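Oktober, kurz nach sieben

Wieder so ein Vormittag mit der Hausregel. Damián Pereyra hat sie auf sieben Punkte eingedampft, vorher waren es mehr, und niemand hat die gestrichenen vermisst, ich am wenigsten. Punkt 1 lautet: Tisch frei, Kiste links, Greifer offen. 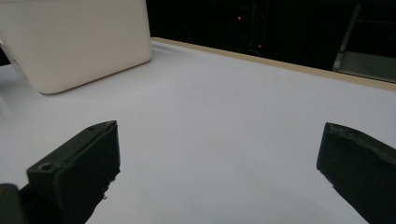
Punkt 2: Stillhalten

Vor jedem Durchgang drei Sekunden nichts tun. Ich bin dafür hervorragend geeignet. Nusrat Marikar findet, ich atme dabei zu laut, aber Atmen regelt der Entwurf von Plumdale bisher nicht.

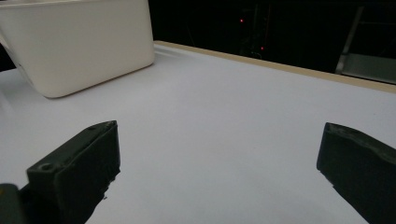 Skitell intern, Heft 7

Im Heft steht unser Punkt 4 jetzt als »gute Praxis«, und ich war kindisch stolz. Beide Hände bleiben an den Greifern, solange ein Durchgang läuft, auch wenn die Nase juckt. Der Federball kommt auf den Tisch, die Kiste bleibt stehen.

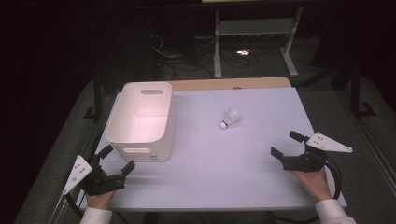 Die Nase juckte natürlich. Durchgang 932 habe ich deshalb selbst als ungültig gemeldet, was laut Punkt 6 ehrenvoll ist und laut Nusrat das Mindeste. Wir stritten dann beim Kaffee, ob ein Federball stehen oder liegen muss. Die Norm schweigt. Damián will beides zulassen und jeweils notieren, und ich fürchte, er hat recht.

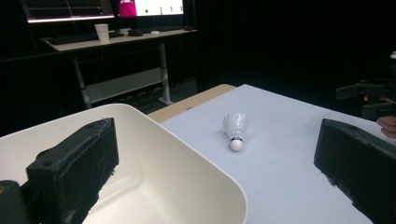 Team Clokik, Arbeitsgruppe Regeln

So steht es jetzt über meinem Protokoll, als wären wir ein Ministerium. Morgen Punkt 5, Kabelführung. Davor graut mir.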